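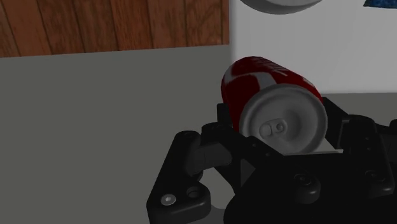

Plilance Grasping Work – Progress Report to Firnberg
May 16, 2021
Prepared by Zlata Bondarchuk

Status

The simulated bathroom task ran for 1,334 episodes this period. The arm must pick up a red soda can among other small objects and set it down in a bowl. Work on the task itself is on plan. One fault has held up the release of results and takes up most of this report.

Fault

In 109 episodes the log recorded a completed grasp when the can had not left the surface. The success check read finger torque alone. When a finger pressed against the bowl, torque passed the threshold and the episode was scored as a pass. Zakhar Bilyk found the error while replaying episodes for an unrelated timing question.

A second problem came out of the same review. The force limit in the Plolum controller was not applied during the approach move, only after the fingers began to close. No hardware was involved, but the same controller build was due to go onto the physical arm at Vakulenko. That transfer has been stopped.

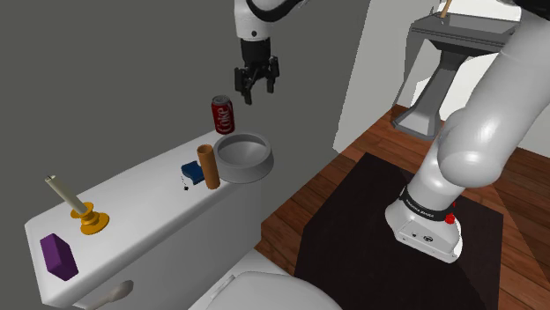 Corrective action

The check now needs two conditions: contact on both fingers, and the can raised clear of the surface. All affected episodes have been rescored as failures. The force limit is now active from the first motion command – this was a change to the start order, with no new code in the control loop.

Open items

Zakhar Bilyk is rerunning the full set with the new check. The limit still has to be tested with the bowl placed close to the can. Vakulenko has asked for a written record of that test before the arm is powered.

Budget and schedule

No added funds are requested. The hardware trial moves to September.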